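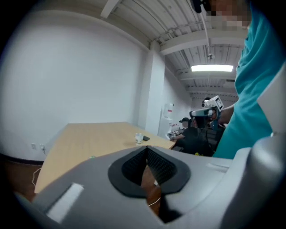

The Jindano Charter: Frequently Asked Questions

**What is it?**

A single sheet of parchment on which Aksoy of Inden, a landowner with a bad conscience and a good clerk, gave a mill, a meadow and the fishing rights on one bend of the river to the priory at Jindano. In return the monks were to pray for him, his parents and "all those he has wronged." The last group is not listed by name. Parchment was expensive.

**How old is it?**

Late twelfth century, going by the handwriting. The clerk put down the feast day and left out the year, as everyone present knew what year it was.

**Was Aksoy a knight?**

He says so. Two neighbors who witnessed the charter are called knights as well, and one of them later sued him over a ditch. We have the paperwork for the ditch too, and there is far more of it.

**Can I read the text?**

Yes. Leen Nassar's transcription and English translation are in the reading room, in the green binder. The Latin is short and fairly easy until the boundary clause, where it wanders from an oak to a stone to "the place where the cow was found." Theories about the cow may be left in the suggestion box. There are already 17.

**Where is the mill now?**

Under the parking lot of the garden center on Priory Road, most likely. Anong Sriwong walked the boundary one October with a copy of the charter and an old tithe map, and she could follow it as far as the second stream. After that she met a fence and a dog. Her notes are filed with the map.

**Why is the seal missing?**

The tag that held it is still there, with a smear of green wax on it. A nineteenth-century vicar wrote that the seal was "in perfect state" when he borrowed the charter. He didn't write anything when he gave it back.
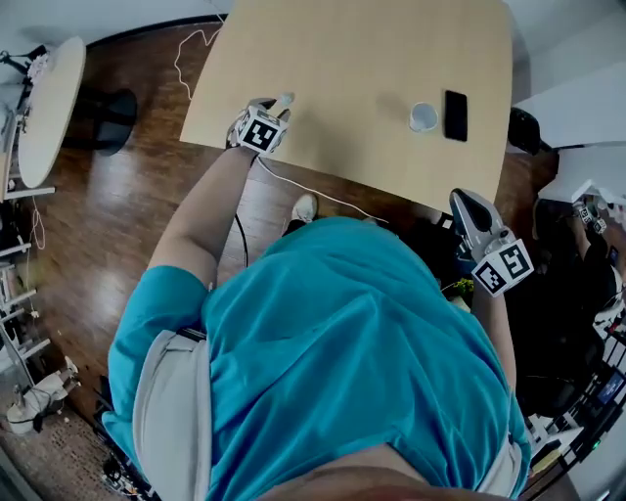 *At the table, seen from above.*

**How do we know it isn't a forgery?**

Monks did forge charters, often to replace real ones they had lost, so it's a fair question. The hand is right for the date, and the witnesses turn up in other documents from the same district. The best argument may be that it's such a poor deal. The priory had to keep up the mill, feed the miller's widow for life and send Aksoy a basket of eels every Lent. A forger would have left out the eels.

**What does Cellavico have to do with it?**

Cellavico was the mother house, and it wanted a share of the mill's income. The dispute ran for 2 generations and was settled when the priory agreed to pay 275 eels a year. Jindano counted them out, and Cellavico counted them again on arrival. The totals rarely matched.

**Did my family come from Inden?**

Possibly. We get this one a lot. The charter names nine people, five of them called William, and surnames weren't fixed yet. If your family tree goes straight back to Aksoy without a gap, please look again at the part just before the parish registers start.

**May I see the original?**

By appointment, mornings only. Bring a pencil. Pens stay in the lockers, along with coffee and, after one incident, soup.

**Is there a copy I can buy?**

A full-size print, folded as the original is, can be ordered at the front desk. The translation comes with it, cow included.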